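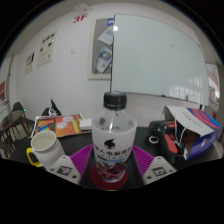
Pierina Zuccaro maintained that a coaster should be put down before the drink is poured, and that anyone who goes looking for one afterward already has a ring on the table. She kept to this for most of her working life and was, by her own account, very tiresome to have coffee with.

CHAPTER 2
The Working Surface

Every table starts out as a plan. Someone buys it for writing, or for eating, or for cutting out dress patterns, and for a short while it does that job. Then a mug arrives. The mug is joined by a bottle, the bottle by a box too small to matter, and by the end of the week the person who wanted to write is doing so on a patch the size of a paperback.

In Chapter 1 we dealt with storage, where things are put on purpose. This chapter is about surfaces, where things are put down. The difference between the two verbs will keep us busy until Chapter 5.

The black tabletop in the opening photograph is a fair place to start. It has a labeled bottle over a dark red disc, a white mug with a yellow handle, and something flat, orange and printed that could be a box or a booklet. None of these is clutter in itself. You would be annoyed to find any one of them missing when you wanted it. Students often assume that a crowded table is covered in things that should be thrown out, and they arrive at their first assignment carrying trash bags. Please leave the trash bags at home.

2.1 Residents and visitors

We will call an object a resident if it has a fixed place on the surface and goes back there after use. A lamp is usually a resident. We will call it a visitor if it came with a person and ought to leave with one. Drinks are visitors. So are library books, whatever the borrower has come to believe.

Trouble begins with the visitor that stays. In the Leone survey, which we will use throughout this book, 145 households kept a diary of one table each through the month of February. Between them they logged 1,868 objects set down, and of these 1,144 were still there at bedtime. The diaries make gloomy reading. One family recorded the same jar of buttons every night and on the last page had begun to refer to it by name.

Flat things deserve a special warning. A booklet takes up room and then offers itself as a place to put something else, so that a small box can sit on or beside it and look quite settled. We call this a shelf effect. It is treated in full in Section 2.4, along with trays, which are the same problem sold in stores.

2.2 What a coaster does

A coaster protects the finish. It also marks a spot, and for our purposes that is the more useful job. People will return a cup to a marked spot with surprising loyalty, even when the spot is in the way of their elbow. Place it badly and you have made a bad habit very easy to keep.

Before reading on, choose a surface you use daily. Do not tidy it. Write down each object on it and mark it R or V. Where you cannot decide, write down how long you have been unable to decide, in weeks if possible. Bring the list with you to Section 2.3, where we will need the doubtful entries most.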